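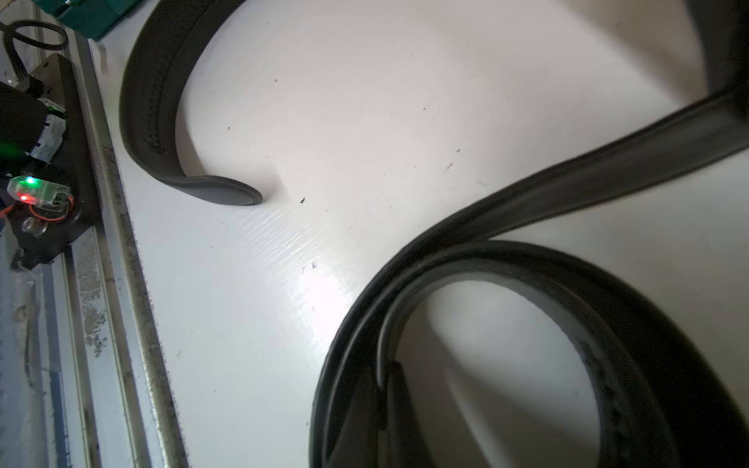 Study tour info night, speaker notes. Thursday, November 7, 2019. Library room, 25 min plus questions

Start on time even if people still coming in. Say name, say I run the outbound side at Bromus, ten seconds, move on.

Who's in the room? Hands up parents. Hands up students. Hands up both dragged here by the other one. (wait for laugh, if no laugh keep going)

Opening: study tour vs. exchange. People mix these up every year. Exchange = a semester or longer, host family, local school, you're enrolled. Tour = short, group, teacher along, fixed program. Price gap is big. Don't say one is better. Say what do you want out of it and how long can you be gone.

The January trip. Two weeks. Language classes in the morning, afternoons out. Weidong Hou runs the school end, he's done it long enough that he knows every bus driver. He'll meet the group at the airport. Mention he answers email late at night our time, so don't panic at silence.

Numbers, go slow here:
- 94 applied last year
- 87 went
- the other 7, mostly passports. SAY THIS TWICE. Passports!! Check the expiry tonight when you get home. Some countries want six months left on it after you come back.

Money. Deposit, then two payments. Deposit is not refundable after the flights are booked, I get yelled at for this every single year so be very clear. The Bermúdez grant covers part of the cost, not flights. Form is short, the essay is one page. One page means one page. Deadline is on the handout, read it off the handout, don't do it from memory like last time.

Fundraising - skip if running behind.

Seraina's story. She said fine to use her name. Seraina Gruber, went two years ago, spoke almost nothing when she left. First three days she hated it. Called home from the stairwell. Day four somebody in her class asked her to come get noodles and she went. Now she's at college doing the language as a minor. Don't oversell it, she would hate that. Her words: "I was tired the whole time and I'd go again tomorrow." Pause after.

Homesickness, since we're here. Parents, please don't call every night. Twice a week is plenty. Students, tell the teacher, not just your phone. We have dealt with it before.

Phones: school wifi ok, evenings patchy. Local SIM at the airport, Weidong helps.

Safety slide. Two staff on every outing. Buddy system. Curfew, yes really. Insurance is through the Illomance plan, included in the price, card goes in the wallet and a photo of it goes to a parent. Medication in original boxes, with the doctors letter. Allergies on the form even if you think we already know.

Host family or dorm? People always ask. Dorm for the tour. One weekend homestay, optional, sign up early. Bring a small gift, nothing that melts.

Packing, quick. One suitcase, one small bag. You will carry it yourself up stairs. Good shoes already broken in. Layers, classrooms are cold. Leave room for stuff comming back.

Credit: ask your counselor, we send a letter with hours. Some schools take it some don't. I can't promise and please don't quote me as promising.

Questions we'll get: vegetarian food (yes), can my kid room with a friend (can ask), what if grades drop (talk to teachers before, take the homework along), can a parent come too (no. smile)

Sign up on Polum, link at the bottom of the handout. Account first, then the form. If it times out save and try agian in the morning. Paper copies on the back table for anyone who wants one.

Still owe the front office an answer about the projector. Room 311 for one-on-one questions after, until they lock up.

Thank the library. Handouts by the door.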